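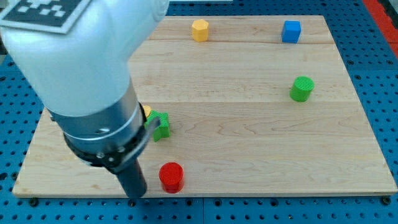 4.2 What people said about wooden boards

I went into this part of the study expecting to hear about knives, crumbs and where to put the toaster. What I got, over and over, was wood! Of the 644 households that sent back the Corwood survey, 524 had at least one large wooden board or wooden top that they used every day, and a good many people wrote so much about it that they ran out of box and carried on up the margin.

The first thing they wrote about was colour. Pale wood was the favourite by a long way, and the words that kept turning up were "clean", "calm" and (my own favourite) "biscuity". The tan and cream of the board in Figure 4 is very much what these people had in mind. Several of them said they liked a pale top for sorting small things on, such as screws, beads or dried beans, as dark bits show up well against it. Others said the very same thing as a complaint. One household in Vonska gave up on pale wood altogether after a winter of coffee rings and now keeps a dark tray on top of it, so that the wood they paid for is hardly ever seen.

Grain came up less than I had hoped. I'd put in a whole question on which way the grain ran and 61 people left it blank, which I took as a hint. Those who did answer mostly had it running from side to side, as in Figure 4, and mostly hadn't chosen it – the board came like that, or it was the only way it would fit. A fine, light grain was thought easier to live with than a bold one. People with bold grain did seem fonder of theirs, though, and could describe the knots to me from memory over the phone.

Then there are seams, and I could have filled the paper with seams. A wide board is often made up to look like, or really is, several planks side by side, and the lines between them may be very faint. In Figure 4 there is one towards the far end and another through the middle, and I would guess that plenty of people could own such a board for a year and never notice. Once they do notice, they use them. I was told about seams that mark where the bread goes, seams that divide one child's homework from another's, and a seam in Duangkaew that is the agreed border between cooking and bills. I had no question about any of this in the survey and wish I had.

Cleaning habits were all over the place. The Pumach group, who answered on paper on a Monday morning and had clearly been chatting, nearly all wiped along the grain and said so firmly. Elsewhere people wiped in circles or in whatever direction the crumbs needed to go. Oil was used by some and forgotten by most. I asked how many minutes a month went on looking after the board and one person put 400, which I have left in the data, partly from respect.

Edges I'll come back to in Section 5. The front edge is the bit that people lean on, and it is where they told me they could feel how thick the wood was, so it belongs with the answers on touch and comfort.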